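Teaching the pairing task: an interview with Krisztina Szilágyi

2022-01-26

The manipulation class at Flemholm takes 20 students a term and gives them one long project. The project is called Dromby, and its goal is a policy that can sort and place ordinary household objects with two grippers. Krisztina Szilágyi has taught the class for three years. We spoke with her and with Lucía Garrido, a student who leads one of the collection groups.

Szilágyi starts the term with hand-held grippers and leaves the arms for later. "The arm hides your mistakes," she said. "If the motion is bad, students blame the controller. With the gripper in your own hand, the motion is yours and you have to fix it."

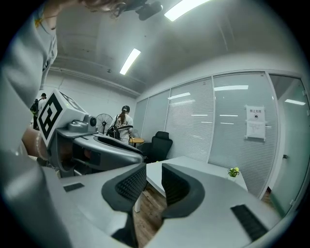 Calibration takes up the first two weeks. Students measure finger travel, log the offset between the marker and the fingertips, and repeat the measurement after each change of pads. Szilágyi fails any group whose offset drifts between sessions. She is also strict about mounting. The marker cube goes on top of the gripper, with the small camera module beside it and the hand low on the handle near the base. "Hold it higher and you start covering the faces of the cube," she said. "Then the pose estimate jumps, and you find out a week later when you process the files."

The class target this term was 524 demonstrations. After review, 376 were kept. Garrido's group wrote the review script, which they named Wunby. It rejects a recording if tracking drops out, if the two grippers lose time sync, or if a finger closes faster than a set limit.

"Most of our rejects were speed," Garrido said. "You get comfortable with the task and you rush. The recording looks fine to you, but the motor on the real gripper can't close like that."

Her group picked footwear as its object class. Shoes bend at the opening and hold their shape at the heel, so the same grip force gives different results depending on where the fingers land. The group's protocol names a contact area for each trial and allows one regrasp.
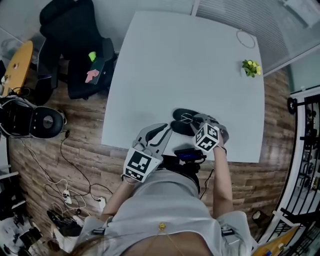

Both grippers at the table, the right one holding a pair of black shoes.

Garrido said the two-handed part took longer to learn than she had expected. "Your hands want to help each other. In the protocol one side moves and the other side waits, and waiting is hard to do well. If the idle hand wanders, the policy learns the wandering."

Sessions are capped at 60 minutes per operator. Szilágyi set the limit after comparing early and late recordings from the previous July, when wrist fatigue showed up as a slow tilt in the trajectories.

Training runs on the department machines overnight. The groups then test on a pair of Frandsen arms, which are shared with another course and have to be booked. Garrido's group has two bookings left and plans to spend the first one checking gripper offsets again.

Asked what she would change, Szilágyi mentioned the grading. Half the mark now depends on the data log, and she wants to raise that share next term. "A group with a clean log and a weak policy can tell me why it is weak," she said. "I can work with that."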